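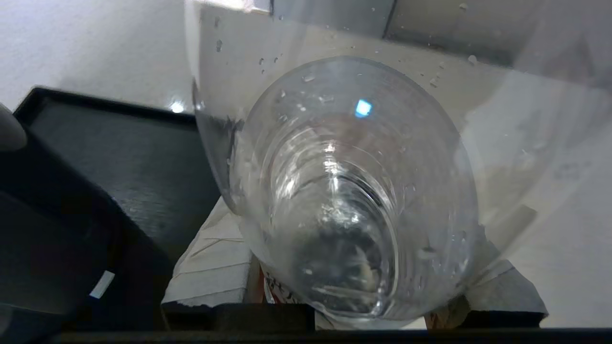
꽃 선물에 화병까지 꼭 끼워 파는 거, 저는 이제 좀 그만했으면 좋겠어요. 지난 1월에 Cumato에서 꽃다발을 주문했더니 화병 포함이 기본 선택이더라고요. 집에 화병이 벌써 몇 개인데요! 안쪽에 골이 진 이런 투명한 컵 모양 용기만 있어도 작은 다발 하나는 거뜬히 꽂잖아요. 빛 받으면 반짝반짝 예쁘기도 하고요.

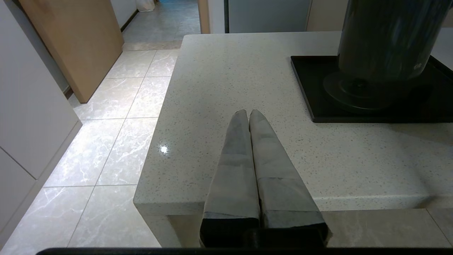
잔점이 박힌 흰 석영 상판

제가 꽃집에 바라는 건 줄기 길이예요. Vasix는 60cm로 넉넉하게 보내 줘서 제가 잘라 쓰면 되는데, 화병에 맞춘 세트는 이미 짧게 잘려 와요. 며칠 지나 끝을 다듬고 나면 꽂을 데가 없어요(결국 밥공기에 띄웠어요). 그 화병값으로 꽃 한 송이 더 넣어 주면 얼마나 좋아요. 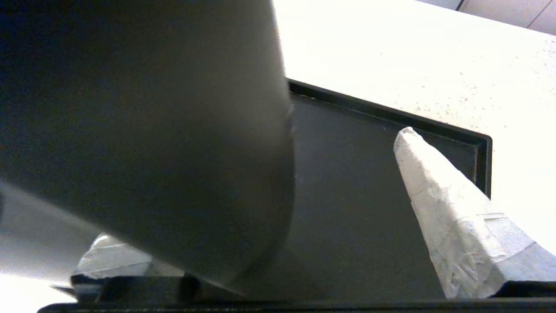

매끈한 무광 회색 원통

물론 받는 사람 집에 화병이 없으면 어쩌냐는 말도 맞아요. 그럼 고르게 해 주면 되죠. Buschmann은 주문창에 '꽃만' 칸이 따로 있어서 저는 거기를 자꾸 가게 돼요.

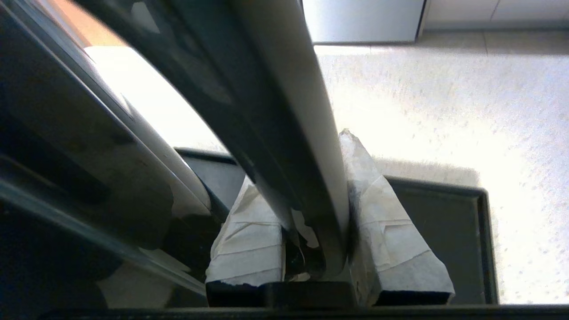
글쓴이: Tanilora 꽃 칼럼 필자 | 2023년 7월 15일

카드도 비슷해요. 800원짜리 인쇄 카드 말고 빈 종이 한 장이면 충분해요. 글씨가 삐뚤빼뚤해도 저는 손으로 쓴 게 좋더라고요. 다음 달엔 배송비 얘기를 좀 해 볼게요, 그쪽도 할 말이 많아서요.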